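3.2 Desk surfaces and cable routing

The second part of the Killcombe survey dealt with the tops of the shared workstations. Each station was graded on three items: free depth in front of the display, cable clearance, and surface wear. Wear was graded by eye on a scale from 0 to 13, with 0 for an unmarked top. Cleaning was postponed until grading was complete, so all marks were recorded as found. 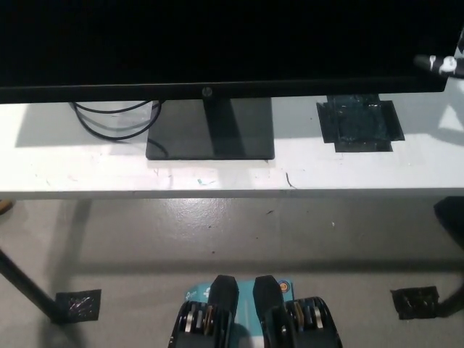
Workstation Reuse Project, Group 2
Report author: R. Gatti
Department of Interior Systems, Kivton College
Submitted in June

The HP monitor stands on a flat rectangular base set back a short distance from the front edge of the table. Black cables hang behind it and loop over the top to the left of the stand. Under our criteria any cable lying on the work surface is a fault - the loops take up usable space and make wiping slower. A clip at the rear edge is the proposed fix.

Wear on the white top consists of scuffs, smudges and small marks, including a teal smudge near the front. A thin dark line to the right of center was logged as "crack or hairline mark" pending a fingernail test. The patch of overlapping black tape beside the stand was logged separately as an applied marking and left in place.

3.3 Cost of treatment

Two options were compared. Refinishing with the Wellus kit was priced at $459 for the room. Replacing the tops came to $1,029, excluding labor. Refinishing is recommended for tops graded 6 or lower - above that grade the filler step has to be repeated and the saving is reduced. Cable clips are included in both totals.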